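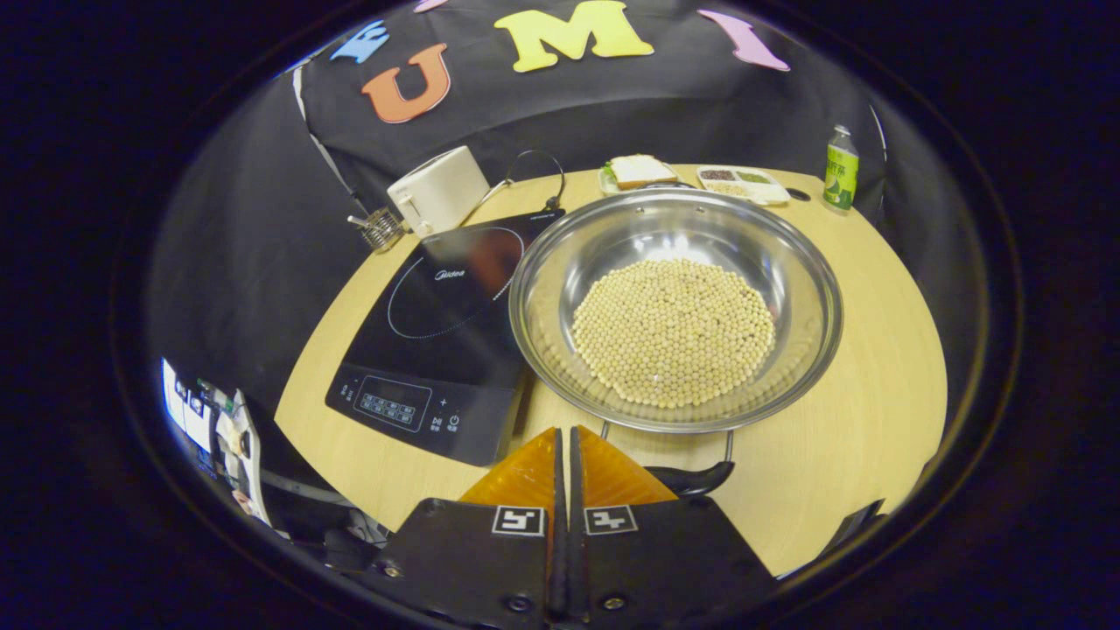 Figure 2. Work area for the bean task: steel bowl with soybeans, cooktop to the left.

4.3 Setting up the bean transfer task

The Skodalar kitchen set tests whether a machine can do small cooking chores at a counter. This section covers moving dry soybeans out of a bowl.

1. Set the bowl in the center of the table with the handle toward the operator.
2. Weigh out 339 g of dry soybeans and pour them into the middle of the bowl.
3. Place the induction cooktop to the left of the bowl, control panel facing the near edge. Leave it off.
4. Select BEANS in the Pasetau console and enter the starting weight.
5. Start the run. The console stops it after 800 seconds.
6. Weigh what remains in the bowl and enter the result.

NOTE: Beans resting on the inner slope count as bowl contents. Do not push them back into the pile between runs.

NOTE: The current controller, Trakelard, completes 57 percent of runs without help. Most failures come at the end, when single beans lie against the steel. Treat the task as supervised work. It is not ready for unattended use in a home.

CAUTION: Reflections from the rim can upset depth readings. If the console reports RANGE LOW, dim the overhead light and repeat step 5.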